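Compte rendu de la réunion technique « bacs et objets divers », site de Clovmont
Mardi, 9 h 30, salle de préparation

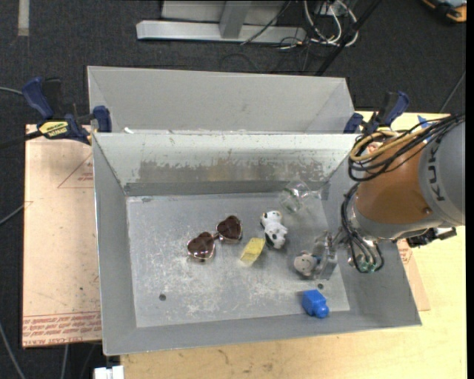 Bac métallique gris, vue de dessus, avec lunettes, verre, figurine et autres objets.

Présents : Kumaresan Varghese (préparation, animation de séance), Markos Kyriakidis (maintenance, secrétariat), deux représentants de l'équipe de tri, un représentant de la société Marar pour le point 3.
Excusé : le responsable des achats.

1. Approbation du compte rendu précédent
Approuvé avec une correction : au point relatif aux étiquettes, lire « série Ekow » et non « série Jisov ».

2. État des bacs métalliques
M. Kyriakidis présente le relevé d'usure. Le fond du bac photographié est rayé, avec des traces blanchâtres surtout marquées dans la partie médiane basse. Sur la paroi intérieure opposée, une longue bande d'abrasion brun-gris correspond à une zone où la peinture est partie. L'usure est jugée superficielle. Aucun défaut de planéité n'a été signalé par l'équipe de tri.
Les deux petits trous ronds du fond sont discutés. M. Varghese rappelle que les pièces de petite taille de la série Ekow, notamment les perles et les clous de fixation, ne doivent pas être versées dans un bac percé. L'équipe de tri demande des bouchons. M. Kyriakidis préfère une plaque de fond amovible, plus simple à nettoyer. La question du bruit à la dépose est soulevée par l'équipe de tri, sans chiffrage à ce stade.
Décision : essai d'une plaque de fond sur 4 bacs. Le reste du parc est maintenu en l'état.

3. Reprise de peinture
Le représentant de Marar propose un revêtement poudre sur les parois intérieures uniquement. Délai annoncé : 12 jours ouvrés par lot, enlèvement compris. Le décapage préalable du fond n'est pas inclus dans l'offre. M. Varghese demande que les rebords soient traités dans la même passe. Réponse attendue par écrit.
Il est noté que la teinte d'origine n'est plus au catalogue. Un gris mat voisin est accepté, sous réserve d'un échantillon. La finition brillante est écartée : les reflets gênent le contrôle visuel des articles transparents.

4. Inventaire des objets divers
Le stock de la catégorie « divers » s'établit à 496 références, dont 433 étiquetées. L'écart provient en majorité des jouets et des articles sans emballage. Aucun nouvel article n'entre en stock avant étiquetage du reliquat.
Précisions de dénomination, arrêtées en séance à partir du contenu du bac :
- Lunettes de soleil en forme de cœur, monture métallique fine, verres brun foncé : classer en « accessoires », sous-classe « monture fine ».
- Bloc jaune : la fiche porte « opaque ». L'aspect étant plutôt translucide, la mention est retirée jusqu'à vérification.
- Figurine blanche à taches noires : l'équipe de tri hésite entre vache et chien. Libellé provisoire : « figurine animale tachetée ».
- Peluche grise et beige à face ronde : ressemble à un singe. Libellé « peluche, petit format », sans mention d'espèce.
- Objet en plastique bleu vif, corps anguleux et bouton arrondi : fonction non établie. Fiche à compléter par M. Varghese.

5. Articles en verre
Le verre à pied transparent a donné lieu à la discussion la plus longue. L'équipe de tri souhaite l'exclure des bacs mixtes en raison du risque de casse au contact des parois. M. Kyriakidis fait valoir que le mélange est prévu par la procédure Jisov, à condition de limiter le nombre d'articles par bac. Le pied est difficile à distinguer sur fond gris, ce qui complique aussi le comptage en fin de poste.
Décision : un seul article en verre par bac, couché, jamais sous un autre objet. Tout éclat constaté entraîne le vidage complet du bac et l'aspiration du fond avant remise en service. Les gants sont obligatoires pour cette opération.

6. Actions
Plaque de fond, plan coté et devis : M. Kyriakidis, avant fin juin.
Relance de Marar sur les rebords et l'échantillon de teinte : M. Varghese.
Étiquetage du reliquat : équipe de tri, environ 12 heures à prévoir.
Mise à jour de la procédure Jisov, paragraphe « verre » : M. Kyriakidis.

7. Questions diverses
L'éclairage de l'allée nord est à revoir. Point renvoyé aux services généraux.

Séance levée à 10 h 50.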